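Ustton Community Kitchen Garden: where we are so far

Well, we made it through the wet months, and I've got mostly good news to send you! When I last wrote, the beds on the Rustad side were under water and I was fairly sure we'd lose the onions. We lost the onions. The leeks came through fine, though, and so did the garlic, so I'm counting that as a win.

The big item in your grant was the seed library, and it opened in October as planned. We've given out 437 packets since then (beans are way out in front, then squash, then a purple carrot that everyone wants and we keep running out of). I'd guessed we would need to reorder in spring. We needed to reorder after 11 weeks, so that line in the budget is going to run a little over. I've moved money from signage to cover it, and the signs can stay hand-painted for now.

Classes are going well too. We have 20 households signed up for the beginner course, mostly from Valeck and the streets behind the bus depot, and only 2 have dropped out, both over work schedules. The evening slot filled up first. I'd like to add a second one if you're OK with me using the leftover printing money.

The one thing that's behind is the rain barrels. The supplier in Trastommont changed the fittings and the new ones leak at the tap, so I sent the whole batch back. They've promised replacements and I've asked for that in writing this time.
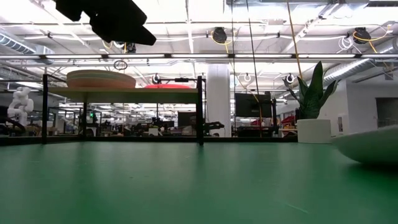

Potting space is my next headache. Our seed trays sit flat on the benches right now, and by the time the tomatoes are up there's no room left to work. I want to put in raised shelves that stand right on the tabletop, the way this one does on the green table, so we'd keep the bench and gain a level for trays. I'm pricing lumber and will send you numbers before I spend anything.

Please come by if you're in the area, the kale is ridiculous and I'd love to send you home with a bag of it.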